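June, 2:40 pm

Back on the glass rack for the picnic set. Kirsty wanted to know if it's steady with every arm loaded, so I hung all six plastic glasses upside down and fussed with the order for far too long – I like the two limes at the back with the red between them. 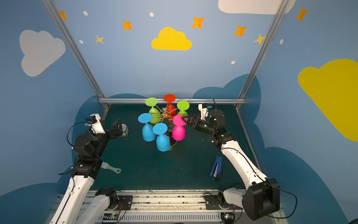 Rack full, small jar to the left.

Darcy says the pink should go next to the red, and I'm not having it! Blues and pink stay in front. Still to do: measure the gap between the feet, ask Emiliano if Clelen sells spare glasses (I'd like 2 more limes), and find a box tall enough to store the rack in without bending the arms.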